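Our spring visit to Skallus took in the Brindale hall, where handheld grippers are used to record table work. The rules hang by the door: stop after any slip, log it, and never trim a bad take. By noon the log stood at 1,302 takes, 888 of them accepted.

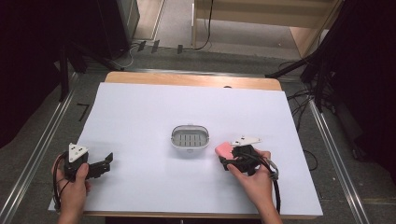

One visitor asked whether rejected takes should be kept at all, and argued that a standard without a storage limit won't be followed. Skallus keeps them for a year.

Contact Hillow Visits | Back to top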